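Open day at Stallthorpe, 29th January

I went to the winter open day at Stallthorpe with my sister, who is thinking of taking one of the flats there when her lease runs out in March. I went mostly to look at the laundry arrangements, having lived for years in a building where the machines were always broken or always full. Notes follow, in the order I made them.

The building used to be a shoe warehouse and was turned into shared housing a few years back. There are 28 flats on two floors, and a row of common rooms on the ground floor that everybody uses. The bus stops at the end of the road and you walk up past the tire place. Parking is behind the building, but the lot was full by ten, so take the bus if you can.

Leopoldo Becerra met us at the front desk and handed out a sheet with the room numbers. The tour was supposed to leave at half past ten and left closer to eleven. There was coffee. The group was bigger than he had planned for, so we were split up, and our half did the ground floor first.

The kitchen is large and was warm from somebody's baking. Each flat has a shelf in the pantry with its number on it. The refrigerators are shared two flats to one, which my sister did not like. The stoves are gas. I asked how the cleaning is divided up and was told that it goes by week and by corridor, and that the list is kept on the pantry door. We saw the list. Several weeks had no initials on them.

Past the kitchen is a workshop with a bench and a good vise, and after that a bike room. I didn't spend long in either.

The laundry takes up the back corner. The washers are Umer machines, front loaders, and the dryers are an older make that Leopoldo said would be replaced when the money is there. You pay with a card called Obi that also opens the street door. You load it at the desk, and if the desk is closed you can't load it, so people keep a spare amount on it over the weekend. A wash comes off the card when you press start, and there is no refund if you picked the wrong program. My sister asked about delicates and got a vague answer.

Drying is the weak point. There are fewer dryers than washers, and on a Sunday the line forms early. There is a drying yard outside with lines strung between posts, but in January it isn't much use. A lot of people hang things in their flats, and the flat we were shown upstairs had a damp smell near the window that I put down to this.

Folding and sorting is meant to be done in the common room next door. It has a gray floor and plain white walls that could use a coat of paint, and a light gray sofa. We came through while there was washing in there, a white plastic basket with a red garment piled up in it, white trim on it, and a white cloth tucked in at the side.

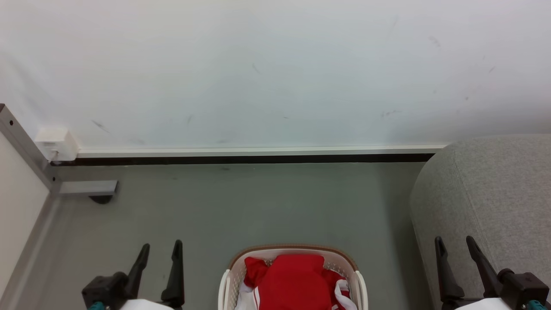
Noemi Oyelaran said she would never put red in with white, whatever the label says, and that the cold program on those machines runs warmer than it should. She has lost two pillowcases to it. Her advice was to wash anything red by itself the first few times and to bring your own basket down, with your flat number on it in marker, if you want to see it again. Another woman in the group said she had never had a color run in her life and used one program for everything. They went back and forth on that for a while and the rest of us moved along.

I asked what happens to washing that gets left. The rule is that you can take a finished load out of a machine if the owner hasn't come, but you have to put it in a basket and leave it in the common room. After a few days it goes to a shelf by the desk, and after a month it goes to charity. I looked at the shelf on the way past. It was mostly single socks and one very nice wool blanket.

Upstairs we saw two flats. The smaller one has a window on the yard side and gets little light. The larger one faces the street and is noisier, but I would take it over the other. Both have built-in closets with a rail and not enough shelves. Hot water was fine in both – I ran the taps. The internet is from Cirkitz and is included in the rent. It worked on my phone everywhere except the stairs.

The deposit is 300, and it is held until you move out and the flat has been inspected. Rent for the larger flat is 923 a month with heat included. The smaller one is less, but they wouldn't give a figure until the new rates are set. There is no extra charge for the workshop or the bike room. Pets have to be asked about.

We were finished by half past twelve. My sister has put her name down for a street-side flat and is going back on a Sunday to see how long the wait for the dryers really is. If you go to the next one, get there before ten, ask to see the yard side as well as the street side, and take a look at the dryers while somebody is using them. The front desk has application forms, and they want two references with each one.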